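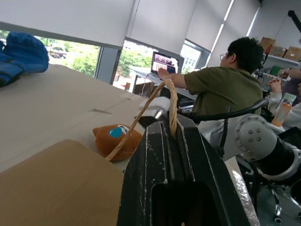

Twisted tan handle, orange plush alongside.

Thread on handled paper bags, mostly how to pack them and how to lift them. We went through a lot of bags for the Killton gift table in October and I kept notes.

Handles first. A twisted handle is strong along its length. The weak point is where it joins the paper. Almost every bag I retired went at the glue patch, with the handle itself still in good shape.

Lift with both handles together. One handle puts the whole load on one wall, the bag tips, and whatever is on top leaves first.

Weights, kitchen scale, mixed contents: 139 bags packed, 9 handle failures. Eight of those were lifted by one side. The ninth had a damp base and I don't count it against the handle.

Packing order for mixed items: boxes flat on the base, cylinders upright against a side wall, soft toys last. A plush on top closes the gap under the handles and stops small things from climbing out.

Cylinders are the nuisance. Upright they are fine. Lying down they roll toward the mouth as soon as the bag goes over, and they take the small stuff with them.

Someone at the Brovton shop suggested loading with the bag on its side. It works for a long flat box. For anything round I would still stand the bag up and open the base fully before the first item goes in.

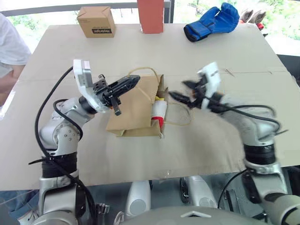 Can a crumpled kraft bag be used again?
Usually, if the base is dry and the glue under the handles hasn't started to lift. Creases in the walls look bad but have little effect on what the bag will carry.

Follow-up on creases: a fold straight across the handle patch is different. I put those aside for light stuff, tissue paper or a scarf.

Bulky soft items like a boxing glove get their own bag. They take up most of the width, push the walls out, and leave dead space underneath that nothing sensible fits into.

Tall rigid boxes: check the height before packing. If the box stands above the rim the handles can't meet, and you are back to lifting by one side. Carry it separately.

Time per bag settled at about 45 seconds with the items already sorted on the table. Unsorted was much slower and I stopped timing it.

We ordered 143 bags from Stanciu, so four were left after the table closed. They are flat on the shelf behind the tape.

Next batch is the Skandov ones with the wider base. Same scale, same packing order. Will add the numbers to this thread when I have them.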